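Visit to the Skosness Handling Lab: Notes on the Dropped-Wrist Fault

I visited the lab at Skosness on 16th September. The purpose of the trip was to see the two-arm tableware cell in operation and to go through the fault that stopped it in May. My host was Seung-woo Cha, who maintains the cells and wrote the fault report. He had set aside the morning for it and we ran into the afternoon.

The building

Skosness occupies the ground floor of a former print works. There are four cells on the north side, each in its own booth with plain walls on three sides and the operator station at the front. The booths went in during the second year, when stray light from the loading door was upsetting the cameras. Visitors sign a sheet, leave bags in a locker, and get a short talk on the stop buttons. The talk was clear. The sheet asked for my blood type, which I left blank.

Cell two, known on site as Fiden, handles the tableware work. It clears and sorts dishes, trays and flatware between a table and a bin. The control software is called Ikden and was written in-house. The other cells were running fabric and small-parts jobs, and I saw them only in passing.

The fault

The May event took place during an unattended overnight run. One arm was holding a plate above the table when the wrist joint lost torque. The gripper stayed closed, the wrist folded down, and the plate struck the table edge and broke. The second arm was on its way to the bin and did not stop. It completed its move, released a bowl, came back across the table and pushed the broken pieces toward the front. It then did so twice more before the run timer expired.

No one was in the booth. The damage came to one plate and a scored finger pad. Cha classified the event as serious all the same, on the grounds that one arm had failed and the other had carried on working next to it. I agree with the classification.

Cause

The wrist motor had dropped off the bus. The log shows 209 missed replies before Ikden marked the joint as lost. The limit in the configuration file had been raised to 3000 during early testing, when the bus was noisy, and had never been put back. The joint was finally marked as lost by a separate temperature check that happened to fail for want of data. Without that check, the count would have gone on.

The missed replies were traced to a connector at the elbow. The cable run passed through a tight bend there, and with the forearm raised the plug was being pulled sideways. Cha showed me the original connector, which is kept in a bag taped to the report. One pin is visibly bent. He was able to reproduce the dropout on the bench by tugging the cable at the same angle.

The two arms were also being supervised by separate processes. Each watched its own joints and had no knowledge of the other's state. A fault on one side therefore raised an alarm on that side only.

Changes made

The reply limit is now 30, and Ikden refuses to start if the file contains a higher value. A single supervisor covers both arms, and a lost joint on either one stops both. The elbow connector has been replaced with a locking type made by Lý, and the cable has more slack where it passes the joint. A connector check is done by hand every 600 cycles and initialed on a card at the station.

I asked whether a stopped arm would hold its position or sag. It holds if the joint still has power. If power is lost at the wrist, the wrist will fold as before, as there is no brake fitted. Cha considers this acceptable with light dishes and a closed booth. I would like to see it written down as a known limit, and at present it is not in the report.

The cell at work

We watched Fiden from the operator station. The load was mixed, with plates already stacked in the orange bin and flatware and a mug still out on the marble-patterned table. Both arms work from the front edge with two-fingered grippers, and the purple cables loop well out from the wrists and curl in again at the elbows.

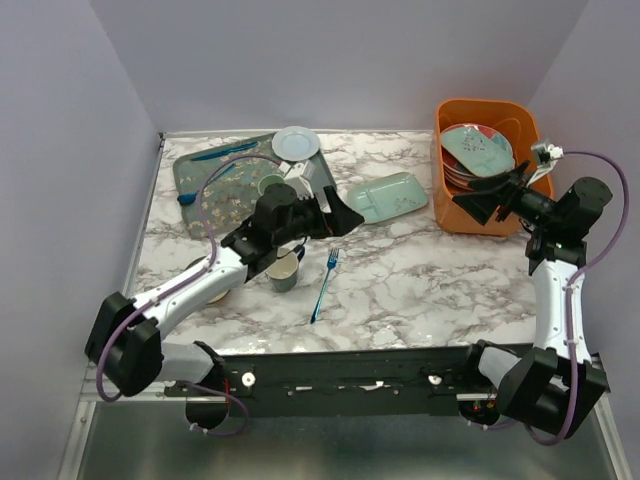
Stop test

At my request Cha pulled the wrist plug on the left arm during a slow move with nothing in the gripper. Both arms stopped. The left wrist folded, as expected. The screen named the correct joint and the correct side. Restarting required a key at the station and a full homing sequence, and could not be done from the remote console.

We repeated the test on the right arm with the same result. A third test, with the plug only partly withdrawn, gave a warning and no stop. The replies were late but were still arriving, so the counter kept resetting. Cha noted it on the card and said he would add a check on reply delay. This is the one item I consider open.

Items to follow up

Delay check for late replies, to be added to Ikden and tested on both arms.

Unbraked wrist to be listed as a known limit in the fault report.

Configuration files for the other three cells to be compared against the new limit. Cha believes they were copied from Fiden before the change.

Revised report to be sent to me once the delay check is in.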